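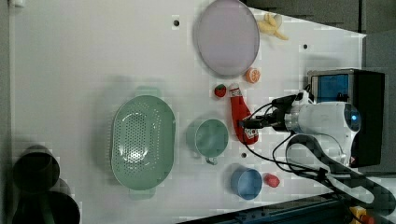
Stonamier Opens Its Doors to Home Sewers With a Free Summer of Mending and Making

Search this site Search Go

Stonamier, the fabric and notions shop run by Visitación Herrero, will start a free summer sewing program in June, with open tables, a scrap swap, and a new apron pattern that anyone who comes along can take home. The program runs for 13 weeks and is open to people at every level, including those who have never threaded a machine.

The open tables will be up from 10 a.m. until the shop closes, and you can drop in with whatever you're working on – a hem that needs fixing, a quilt top that has been folded in a closet since last winter, a zipper you gave up on. Machines will be ready to use, along with irons, cutting mats and more pins than anyone could need. Bring your own fabric or dig through the remnant bins!

"I wanted a place where people could sit down and sew without signing up for a whole course," said Herrero. "Some of the best things I've learned came from the person in the next chair, and I'd love for our tables to feel like that."

The new pattern is called the Driden Apron. It was drafted by Afroza Munasinghe, who also teaches the shop's beginner class, and it comes in 3 lengths with a cross-back strap and one very deep pocket. It takes less than two yards of medium-weight cotton or linen. Testers sewed it over the spring in everything from old curtains to shirting, and their notes went into the final version: the straps are longer now, the pocket sits a little lower, and the side hems have a wider turn that is much easier to press.

"The first draft had ties that were too short for nearly all of us," Munasinghe said. "One tester mailed hers back with a length of ribbon pinned on to show how much more she wanted, and she was right, so that's what we added."

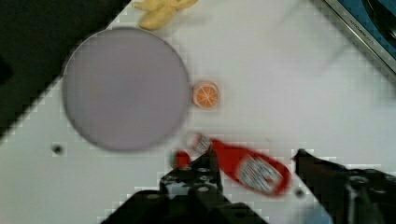

Aleksandra Tokarz said she had made the apron twice during testing and was already cutting a third, this time with the leftover strips from the first two pieced together for the pocket. She added that the cross-back strap was the part she had dreaded and that it went together in an evening.

The scrap swap will take up the back shelves all summer. Bring clean pieces at least the size of your hand, sorted into cotton, knits and everything else, and take home as much as you bring. Orphan blocks, odd buttons and half-used spools of thread are welcome too. Anything left at the end will be made into pet bed filling.

Cayetano Soler and Eusebio Soler will lead two mending evenings, one on darning and one on patching jeans. Both begin at 6:30 p.m. Each evening has 27 places, and names can be put down at the cutting counter. Thread and needles are included – just bring something with a hole in it.

Printed copies of the Driden Apron pattern will be kept by the register all summer, with a large-print set of instructions for anyone who would like one.

Contact Stonamier | Copyright Stonamier. All rights reserved. | Back to top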